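Kusmont brings hand-held grippers to its Sturport workshop

Sturport, 09/06/2025 – Kusmont staff are teaching robots the everyday jobs they know best, and they are doing it with their own hands. Since January the Nerkuvo project has put 1,422 short tasks on record, 800 of them involving cloths and tableware. 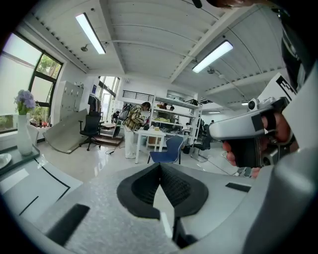 Hand-held grippers in use at the Sturport workshop.

"People come in knowing how to lay a table or clear one, and that know-how is precisely what we want," said project lead Meinrad Eberhard. "I love watching someone find a better way to pick up a cloth – it goes straight into our plans."

Two new roles, task trainer and task reviewer, are open to everyone on site, with paid training and no coding needed. Staff choose which chores go to the robots first, and tidying at floor level, long unpopular with sore backs, is top of their list.
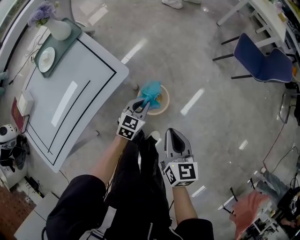

A blue cloth held over a bowl with one of a pair of grippers.

Yazdani, Kusmont's partner in the project, will supply the first 2 robots next January. Working hours and pay stay as they are.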